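Print this entry
E-mail this entry

Notebook – two-arm pencil case task, March, started late morning

Picking up from where the last entry stopped. Question is still the same: does giving the policy a "who moves next" signal help when both arms have to work close together, or does it just learn to ignore it. Faisal thinks ignore. I think help, but only near the case. We'll see.

Setup unchanged except the wait threshold. Head view plus both wrist views, joint positions, gripper widths. Nothing else going in. Took the force estimate out again – it was drifting on the left side after every long carry and the network was clearly reading the drift as a phase of the task. Should have caught that in February.

Training set now at 800 demos after throwing out the bad ones. Bad = operator stopped for a think in the middle, or regrasped more than twice. The thinking pauses are the worse kind. The policy copies them faithfully, just hangs in the air over the case and never comes out of it. Filter is a dumb one: if neither arm moves past the threshold for 700 ms, and neither gripper is changing width, flag it. Then a person looks. Flagged doesn't mean out, plenty of those are the good kind of wait where one arm holds still so the other can get past, except in those the other arm is moving, so they mostly dont flag. Mostly.

Names for the runs, so I stop mixing them up:

Punine – baseline, no signal, both arms in one action vector
Jemetti – same but with the turn signal as an extra input
Skaltent – turn signal predicted by the network itself, extra head, small loss weight

Skaltent is the one I care about. If it can predict its own turn and then act on it, no labels needed at run time.

Labeling rule for turns, final version I hope. Left has the turn from first contact with an item until the gripper opens over the tray. Right has the turn otherwise, unless right is also holding something, then "both". "Both" is a mess of a class. Considered splitting it, didn't.

Ran Punine first to get a floor. It grabs fine. Single item pick-up is not the problem and hasn't been for months. What goes wrong is the approach to the tray: both arms want the same space, and averaged actions put the two sets of fingers in a sort of polite standoff. Lid gets nudged. Twice it got closed with a pen half in, which at least is funny on the plots because the width trace on the left goes to a value no pen has.

Jemetti next. Standoff mostly gone. But a new thing: when the signal flips, there's a jerk. You can see it in the joint velocities, one clean spike at the flip, both arms. Smoothing the signal over a few steps takes the spike away and gives some of the standoff back. Trade-off, will plot it properly.

Marker is the odd one out of the items. Pens lie flat and get lifted flat, or near enough. The marker tends to come up in the left gripper hanging straight down, red cap at the bottom, and then has to be rotated before it can go in the tray. In the demos people handle that turn all kinds of ways – some over the case, some well to the left, some by tipping it against the tray edge. So the data has at least 3 modes for one motion and we are asking a single head to pick.

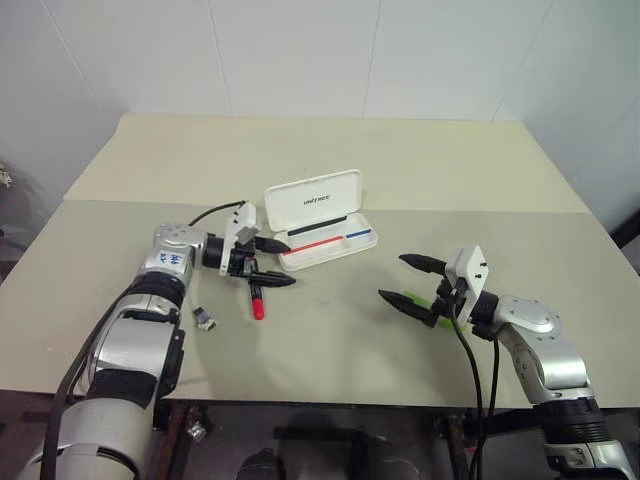 Faisal Virk wrote in the margin that the turn signal can't fix the marker, it's a rotation problem and belongs to one arm only, and we should stop counting marker failures against Jemetti. He'd also like the marker out of the comparison altogether until the demos are redone with one agreed way of turning it.

Fair on the first point. Not on the second. Take the marker out and the task is pens in a tray and all three runs look the same. Compromise: report it as its own column. Ravinder agrees with me or at least didn't argue.

Where the right arm should be while the left carries: demos say low and open, fingers toward the case, near whatever it's picking up next. Punine does this too early. It goes down for the next pen while the left is still sorting out the marker, and then the left has nowhere to swing its wrist. Jemetti holds back. Skaltent holds back sometimes, and its predicted turn is right in those cases, so the head is doing something. When it's wrong it's wrong for a long time, doesn't recover, which smells like it's feeding on its own last prediction. Check whether I left the previous turn in the input. (Yes. I did. Left it in. Rerunning.)

After lunch – Skaltent rerun without the previous turn. Trained to 2,000 steps only, just to see the shape. Turn head noisy but it recovers now. Actions no worse. Letting the full one go overnight.

Side note on lighting, the white wall and the pale table top together push the auto exposure around when both arms come up. Ravinder Kennedy wants it locked. I'd rather keep it as is for this round so old and new demos match, then lock and recollect. Wrote that down here so we dont have the argument a second time.

Also tried the chunk overlap trick from the Trịnh branch. Blends the tail of one chunk into the head of the next with an exponential weight. Good for pens. Bad for release: gripper open command gets averaged with gripper closed, fingers open slowly and the item comes out crooked. Fix is to blend the joints and not blend the gripper. One line. Works on replay, not tested on the arms.

To do
– full Skaltent eval, same start layouts as Punine, same order
– spike size vs smoothing window, for Jemetti
– gripper unblended, on hardware
– relabel the "both" segments where right is only resting on an item, I think a lot of these are plain wrong
– Faisal to write down one way of turning the marker and we both try it before anyone collects anything
– rename the eval folders, the ones called new and new_new are both old

Overnight run started 6:40 pm, checkpoints going to the shared disk, please don't clear it.

Print this entry
E-mail this entry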